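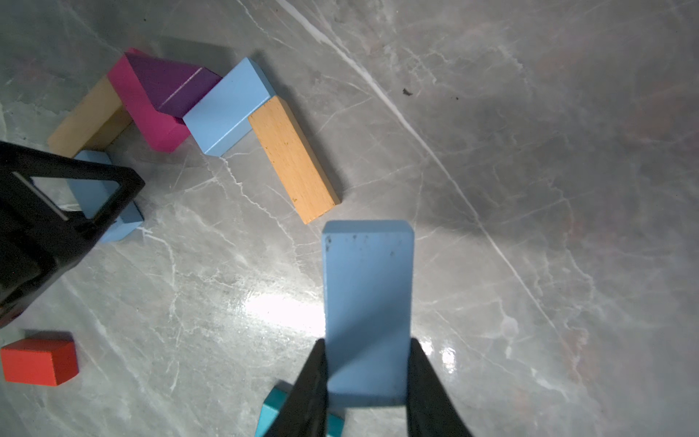

Arnora Wooden Blocks, mixed colors

Plain wooden blocks for building, lining up, knocking over. Light blue, teal, magenta pink, purple, plus natural wood with the grain showing. Long rectangular shape. Good for zigzag chains across a table, leaners, bridges, whatever.

This listing is for the USED set, ex-playroom. Expect scuffs. Small dark specks on some faces, a thin scratch on the purple. Won't sand them, won't repaint. Priced to match.

Details

Set of 30, drawstring bag included
Wipe with a damp cloth, don't soak
Plays fine on a hard smooth top, thick rug is hopeless for long chains
Ages 2 and up

Price is 5 for shipping on any order, the bag weighs 800 grams packed so it goes as a small parcel. Orders in before 5th January go out from the Brestuneck store, after that from Onuoha. Pickup ok at either, bring your order number.

New sets back in April. Same colors, same sizes, so you can mix them wiht a used set no problem. Zendimau blocks are a bit thicker and will not line up. People ask.

Returns: unopened bag only. Missing a block? Write us and say which color, we keep spares of most. Low on purple right now.

Comments (3)

blockmum: got the used set, marks are nothing, my two fight over the pink ones

tealdoor: do the natural ones come seperately? need more for a long run

gridley_p: bag came with a split seam, they sent another. blocks fine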